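Do Plants Like It When You Talk to Them?

Lots of people say yes. Should you believe them? Maybe your neighbor's fern got huge after she sang to it. But maybe it also got more sun — one fern can't tell us. 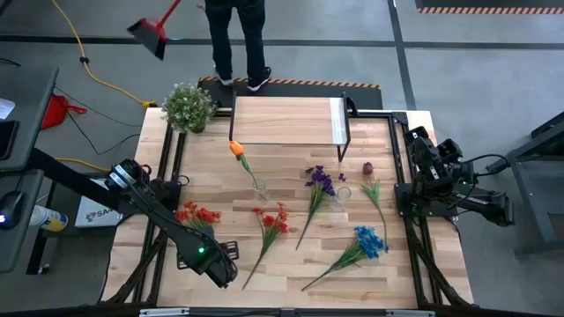

A fair test needs more plants. Grow 20 bean seeds in the same soil, with the same light and water. Split them into 2 groups and talk to only one. Measure both in December. If the chatty group is taller, try again before you brag. It could be luck.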